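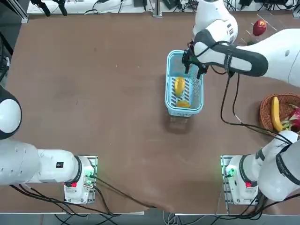

Clemside, February

Pre-run software check, two-arm cell
Checked by: Liam Egan

1. Base lights green, both arms – OK.
2. Red buttons reachable – OK. Left and right both clear.
3. Joint speed limit loaded from file – OK, 20 per cent.
4. Planner knows basket walls – FAIL. Blue basket in the collision model is 2 cm too low. Corrected, reloaded.
5. Fruit detector threshold 95 – OK. Mango found, apple found.
6. Watchdog timeout 2000 ms – too long. Dionysis Makris to change.
7. Cables clear of right forearm path – recheck after item 4.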